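Why is a chip bag so puffy?

G'day, it's me again with another snack-time science question. My niece asked me this one at the kitchen table, right in the middle of a packet of sea salt chips, and I had to go and find out. 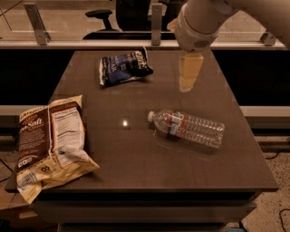
She reckoned the chip company was filling the packet with air to trick us. Fair enough! You open it up and the chips only come partway to the top. What a rip-off, right?

Well, it isn't ordinary air in there. It's mostly a gas called nitrogen. You're breathing nitrogen right now — 78 per cent of the air around you is made of it. The bit they keep out of the packet is oxygen. Oxygen is great for you and me, but it makes the oil in chips go stale and smelly.

The gas is a cushion too. Chips get bounced along in trucks and squashed into boxes, and a puffy packet stops them turning into crumbs (I quite like the crumbs, but I'm told I'm odd).

Have a feel of the packet next time. It's plastic, often with a super thin layer of metal on the inside that helps keep light and oxygen out. A water bottle is plastic as well, but look at the ridges on it! They make the thin sides stiffer, so it's easier to hold without squashing.

Want to try something? Put a little water in an empty bottle, screw the lid on tight and squeeze. Now take the lid off and squeeze again, over the sink please. Which was harder? Riku Arai from Drultby tried it and got water all over his socks, so maybe take yours off first.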